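Bun duty, weeks one through three

Monday was our third session on the steamer task, so I figured I should write some of this down before I forget it. I'm in a student robotics club that meets in the evenings. In October we finished with line followers and voted on what to do next, and the food handling project won by two votes. I voted for the other one, which was sorting mail.

The task is simple to say. There is an electric steamer with buns in it and a plate beside it. The robot has two arms with a gripper on each. The buns have to get from the basket to the plate without being dented, dropped or torn. We named our control program Plinda, after a misspelled folder that was already too late to rename.

My part is the grip settings. Jabari Kirui does the motion planning and keeps the run log. We each get 30 minutes on the arms before the next pair takes over, so there is a lot of pressure to have your changes ready before you sit down.

Steamed buns are a harder object than I expected. The blocks we practiced on were all the same size and didn't care how hard you squeezed them. A bun gives a little, and then the fingers close a little more, and then you have a mark on it. The pleats on top also make each one a slightly different shape, so a grip that is fine for one will slide off the next. I spent most of the first two weeks changing one number for finger closing distance and writing down what happened.

The basket rim is the other problem. The arm has to come up high enough to clear it before it moves sideways. Jabari added a waypoint over the rim, and that slowed each transfer down to 35 seconds, but we stopped hitting the edge.

We kept the layout simple, with the steamer in the middle of the table and the plate to the right of it.
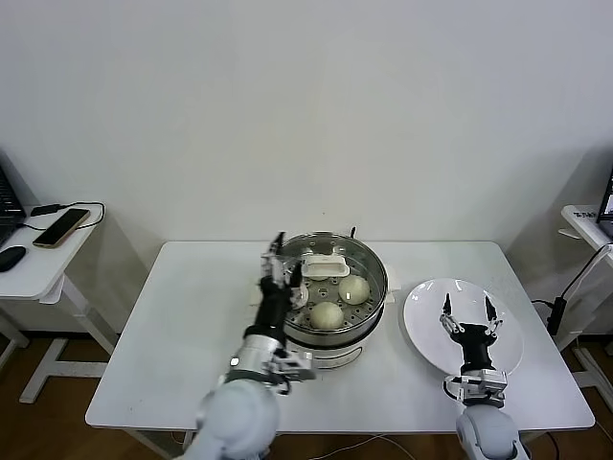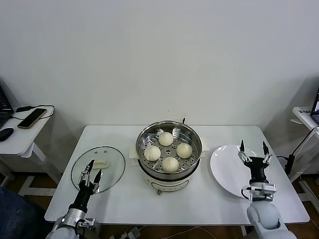
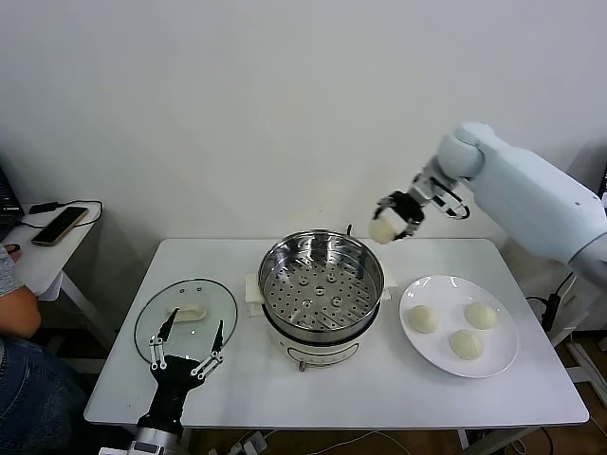 What the log says

We have 93 attempts logged so far, counting one bun as one attempt. I went through them on the bus and sorted the failures by cause. The biggest group was the bun slipping as the fingers lifted, with 17 of those. Nearly all of them came from the first week, when I had the closing distance set too wide. After that it was mostly planning errors, where the arm stopped short or came down at the wrong angle.

The changes that helped were lowering the closing speed and going in at a steeper angle. Changing the order in which we pick the buns made no difference that I could find. Jabari disagrees and wants to run it again with the front bun first every time, so we'll do that next session.

Still to do: the lid. Right now we take it off by hand before the run starts. The plan is to have the left arm lift it by the handle and set it on the table, and I have a rough version of that motion which works in simulation. I haven't tried it on the real arm yet. I also need to move my notes out of the paper notebook and into the shared one, which I have been saying since the first week.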